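Research articles – Materials handling

This site uses cookies to remember your reading preferences. Accept / Manage

3.2 Sorting station layout

Molded parts reached the station singly, with a mean spacing of 17 s. Belt speed was held constant within each block of 40 parts, following Gidey's procedure at the Rarnberg site.

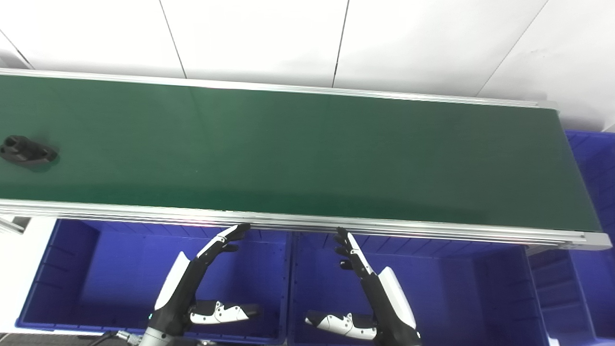
Figure 4. Belt and receiving bins.

Bin placement affected reach distance more than belt speed did. The blue bins sit directly below the near rail – a short downward transfer – and dark parts such as the black one in Figure 4 stand out against the green belt. Moving the bins back by 25 cm lengthened handling time by almost 15 percent.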